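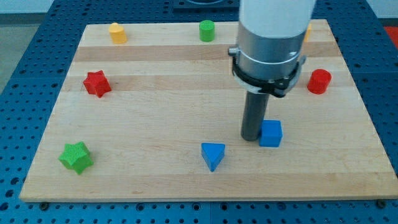 Why does our arm go into a protective stop during straight-line pushes when nothing is in its way?

Ghassan Khasawneh
Posted October 29, 2018

Our department operates a six-axis arm on a Drirnum controller. The tool is a plain vertical rod, held in a clamp below the wrist, and the task is to push small blocks across a flat wooden board. The rod is supposed to travel just above the board at a constant height. The program has not been changed since June.

For the past two weeks the arm has been entering a protective stop in the middle of a push. The message on the pendant is "External force exceeded, Z." The blocks are light and are free to slide. After we clear the stop, the same push will often complete normally, and the arm may then run for an hour before the fault returns. The stops have become more frequent over time and are more common on the side of the board farthest from the robot base.

The force threshold was at its factory value. A colleague raised it one step last week, after which we had no stops for a day and then found a shallow groove in the board. The threshold has since been restored. Members of staff have to reach onto the table between runs in order to reposition blocks, so I would like to understand the cause before anyone changes the setting again. Is this a fault in the force sensing, or should we be looking elsewhere?

Bláthnaid Cullinane

The groove indicates that the rod is touching the board. A fault message naming Z, on a move that is meant to be purely horizontal, points in the same direction. On the evidence given, the force sensing is most likely working as intended, and the height of the rod tip above the board is no longer what the program assumes.

There are three places where this error commonly arises, and they should be examined in the order below. Please carry out all of the mechanical checks with the arm stopped and the drives locked off.

The rod in its clamp. A smooth rod held by a band clamp can creep downward under repeated side loading. Each push applies a bending load at the tip, and the rod works slightly in the clamp on every cycle. Draw a fine line with a marker across the joint between the rod and the clamp, run the task for one shift, and look at the line again. If the two halves have separated, the rod has moved. Clean both surfaces with alcohol, refit the rod against a positive stop if the holder provides one, and tighten the clamp screws evenly to the figure in the holder's manual.

The board. Wooden boards change shape with the humidity of the room, and a board fastened only along one edge is free to rise along the other. Place a straightedge across it in both directions and check for a gap. Check also that the fasteners are tight and that no debris has found its way underneath. Your remark about the far side suggests either a tilt or a bow, and you should be able to tell which one from the straightedge.

The tool definition and payload. If the rod has been refitted at any time, the tool length stored in the controller may be wrong. An incorrect payload mass or center of gravity will also produce a false force reading which varies with the posture of the arm. This would give more stops at full reach, as you describe, but it would not cut a groove.

Once the cause has been corrected, reteach the board surface from at least three widely spaced points and set the travel height from that plane. Many programs of this type contain one fixed Z value taken near the middle of the board, and such a program will tolerate very little tilt.

I would advise strongly against raising the threshold. In a cell where people reach onto the table, the protective stop forms part of the risk assessment. Any change to it should be made by the person responsible for that assessment, recorded, and followed by a new measurement of contact force. If the higher setting was in use for a day while staff were reaching in, that should be reported internally, even though no one was hurt.

Evander Strachan

We had the same message on our cell and it was the cable. The sensor lead was zip-tied too tightly to the forearm and tugged on the sensor whenever the wrist turned. Loosened it and the problem went away. I would try that first, as it takes five minutes.

You could also slow the push down. Ours ran at 850 mm per minute and we dropped it to 700. Fewer stops at the lower speed.

Ghassan Khasawneh

Thank you both. The force reading on our unit comes from the joints, and there is no separate sensor and no sensor lead, so the cable can be ruled out. The speed was reduced yesterday without any effect that we could detect.

The marker line was put on this morning, as Ms. Cullinane suggested. I will report the outcome. The matter of the changed threshold has been passed to our safety office.

Kulap Yimyam

I maintain the teaching cells at Nic Aodha, where we run a very similar pushing exercise, and I would like to add several points to the first answer, with which I agree.

The shape of the rod's end makes a considerable difference. A rod cut off square has a sharp rim. When such a rim meets a raised strip or a joint in the wood, it catches, and the vertical force climbs in a very short time. A rounded end tends to ride over the same irregularity. If your rod has a square end, I would have it rounded or fit a plastic cap to it, and then enter the new tool length in the controller. The last part of that sentence is the one our own staff forgot, and it cost us a day.

On a board made up of glued strips, the joints can lift individually. A straightedge laid along the strips will not show this. Lay it across the strips and move it slowly from one end to the other with a light held behind it. You may also feel the step with a fingernail before you can see it.

With regard to the block itself, please consider what happens when the rod strikes it off center. A cube pushed away from its middle will turn, and a triangular block will turn more readily still. If it turns against a neighboring block or a fastener at the edge of the board, the rod is then pushing something that cannot move. That usually appears as a force in X or Y, but an arm at long reach will deflect, and part of the load can be reported as Z. We reserve a margin along each edge of the board and reject any planned push which would end inside it.

Then there is the matter of the arm warming up. Our oldest arm sits measurably lower after its first hour of work than it does when started from cold. We now run a warm-up program before the surface is taught. If you teach the plane on a cold arm and leave very little clearance, you may find that the clearance has disappeared by mid-morning. It would be worth noting the time of each stop in your log.

Finally, the clearance. We use 3 mm, and with blocks of ordinary height nothing is lost by it. The program we inherited used less than one. I do not know what value yours contains, but if it is very small, I would increase it as soon as the mechanical checks are finished, and not before, or you will hide the movement you are trying to find.

As for recovery after a stop, our written procedure is as follows.

Do not clear the message until the tip has been looked at from the side.
If the rod is in contact with the board, raise it in slow mode, straight up.
Write down the program line, the time and the reading shown.
Check the marker line on the rod.
Resume only with hands clear of the table and with a second person informed.

After 10 stops in any one week, the cell is taken out of use until it has been inspected. We arrived at that number ourselves and you may prefer a different one.

Ghassan Khasawneh

The result is as follows. At the end of the shift the two halves of the marker line no longer met. The rod had moved down in the clamp, and a second line drawn this morning has begun to separate as well. One of the clamp screws turned freely by hand.

The straightedge showed, in addition, that the board is high along its far edge. There was a layer of fine dust and one small chip of wood beneath it. With the board cleaned and fastened again, the gap was greatly reduced but not removed altogether.

We have replaced the clamp screws, refitted the rod, measured the tool length again and taught the surface from nine points. The program now calculates its height from that plane. The payload entry was also found to be wrong, having been copied from an earlier gripper. I cannot say how much that contributed.

The cell ran all of today without a protective stop. I am leaving this entry open until we have a full week of running, and a marker line will remain on the rod as a routine check.

Bláthnaid Cullinane

Thank you for returning with the measurements. Please check the torque on the new screws again after the first few days. New screws in a clamp of this kind frequently settle, and it would be unwise to wait for the next stop to find out. I would also replace the board if the groove lies within the working area — the rod may find it again should the height ever drift.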